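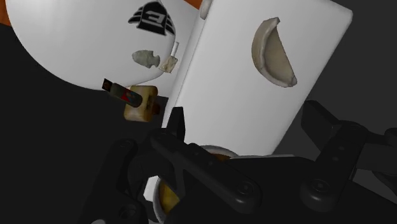 Clearing task in simulation: gripper, mixed small objects and a white box.

To: Household and Light Workshop Automation list
From: Hideaki Imai, Niltton Evaluation Office
Date: 2026-04-05
Subject: Re: Are tidying machines ready for trial sites?

Dear members,

The Evaluation Office has been asked to reply to the message from the Skavberg housing service, quoted here for those who joined the list after it was sent.

> We manage shared kitchens and one repair workshop. Our staff spend
> a large part of each evening putting small things back where they
> belong. Two suppliers have told us that a single-arm machine can now
> take over this work. Before our board discusses a trial, we would
> like to know whether the Office shares that view. We are asking
> about clearing tables and shelves only. Floors and laundry are
> handled under a separate contract.

The Office does not share that view at present. Our position rests on the December round of the Nullow tests, in which 2,242 clearing attempts were run in simulation. Each attempt had a limit of 60 seconds for one object. The control software was the current Pärn release, used without changes.

Boxes and other items with flat sides gave the best results. Thin and small items gave the worst: a tag lying flat, a stick, a USB drive pressed against something larger. In 209 attempts the target was picked up correctly but a neighboring object was moved off the work surface. We count these as failures, and we would ask suppliers to do the same when they report to Skavberg. A person clearing a kitchen table is expected to leave the other things where they are.

Open containers remain a separate difficulty. The software may plan a good path for the fingers and still bring the wrist or the arm too close to a container standing behind the target. Members who wish to repeat the tests should check clearance along the full length of the arm, including the joints, and should record contact even when nothing falls. 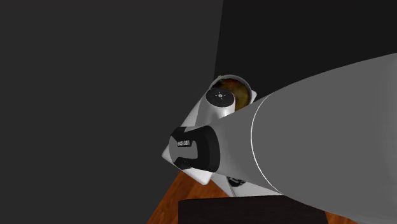 Can a machine of this kind be left to clear a shared kitchen overnight without staff present?
Not at this stage. The Office advises that a trained member of staff remain in the room, with access to the stop control, for the whole of any trial.

For the workshop, the outlook is somewhat better. Sorting parts of known shape into fixed trays is a narrower task, and the Office would support a supervised trial there if the supplier first completes over 200 attempts with the parts the workshop uses. The results should be sent to us in full - summary rates alone will not be accepted.

The test settings and the failure codes are available to list members on request. Comments on the draft clearance rule should be sent to the list and not to individual staff.

Respectfully,
Hideaki Imai
Evaluation Office, Niltton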